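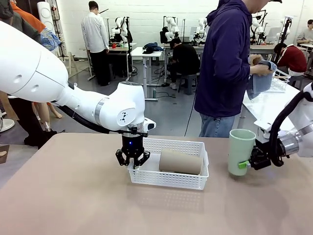
4.2 Comparison of Grippers on Basket Loading

The second set of trials compared two parallel grippers, the Brimon and the Plurkier, on the same pair of arms and under the same controller. Each gripper completed 338 attempts, for a total of 676. An attempt consisted of moving one household item into or out of a plastic basket, or of taking hold of the basket itself. Items were limited to cups, mugs and cardboard tubes. The operators were given 18 practice attempts with each gripper before scoring began.

Cardboard tubes were the most demanding items for both grippers. A tube deforms under low force, and it may roll when a second tube is already in the basket. Grip force was therefore held at the lowest of the 4 controller settings for all tube attempts. The approach angle was left to the operator.
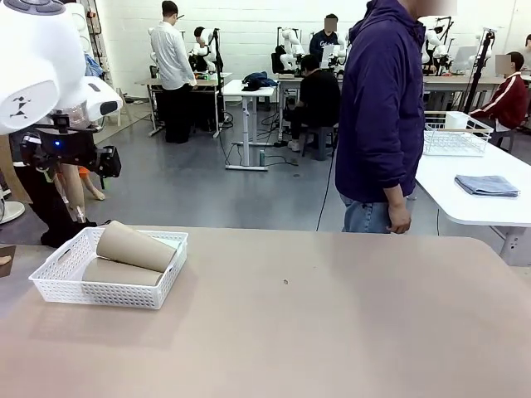
Wieczorek objected at the review stage that a fixed force setting favors the gripper with the wider fingertips, and asked that the tube attempts be repeated with the force matched to contact area. The repeat was carried out in October. It narrowed the difference between the two grippers but did not change their order, and the values in Table 3 are those of the repeated attempts.

Camera placement was treated as a separate factor. The fixed camera gave a full view of the table and both arms, while the wrist camera gave a close view of the fingertips. Operators were allowed to switch between the two views at any time, and each switch was logged by the Mesa controller.

Figure 6. View from the wrist camera during a basket attempt.

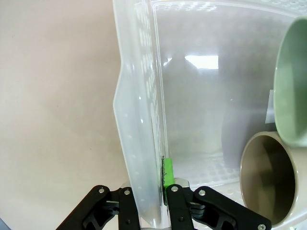

Attempts on the basket rim were scored separately from attempts on loose items. The rim is narrow relative to the bin, and a small error in lateral position places both fingers on the same side of the wall. The wrist view was preferred for this step. In Figure 6 the fingers straddle the side wall and the lime-green pad lies against the plastic, so that alignment can be judged directly from the image. Reflections from overhead lighting remain a limitation of this view, as the bright patch on the plastic in the same figure indicates. No correction for glare was applied in the present trials.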